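Cómo grabar demostraciones de doblado con las pinzas de mano (guía del club)

Publicado el 15 de marzo de 2023

¡Hola otra vez! En enero prometí escribir cómo practicamos el doblado de ropa en el club de robótica, y Karla Montes me lo recuerda cada semana, así que va. Lo que sigue sirve para el reto de la copa Tastari, pero vale para cualquier tarea con tela.

Antes de empezar: carga las dos pinzas, abre y ciérralas unas cuantas veces y mira que los dedos no rocen. Pon una sábana blanca bien estirada sobre la mesa (la tela clara se pierde menos de lo que pensábamos) y quita todo lo que no vayas a usar. 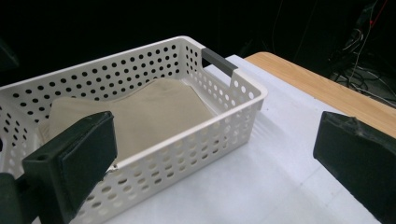
La parte que más nos costó fue dejar la prenda en su sitio. Al principio la soltábamos desde arriba y se desarmaba todo, un desastre. Ahora bajamos despacio y abrimos los dedos cuando la tela ya toca fondo. La meta es algo así como la tela beige en la cesta blanca de agujeros: más o menos rectangular, con el fondo asomando entre ella y la pared del asa. ¡Si queda un poco arrugada por arriba no pasa nada, Higinio, de verdad!

Para doblar, una pinza sujeta y la otra lleva el borde. Agarra poca tela, apenas un pellizco, y muévete lento. Si tiras con las dos a la vez se te va la prenda entera, lo tengo comprobadísimo.
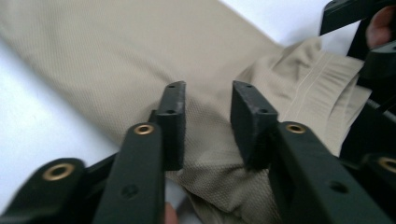

Cuando termines un doblez, suelta primero la mano que se movió y después la otra. Repite la tarea completa sin parar a corregir; si sale mal, márcala en la hoja y sigue con la próxima. Nosotros llevamos 117 tomas y nos quedamos con 100. Cambia la posición inicial de la ropa cada tres, que se nos olvidaba siempre.

Las dudas, en los comentarios o a Refugio Carrillo, que tiene la hoja de registro.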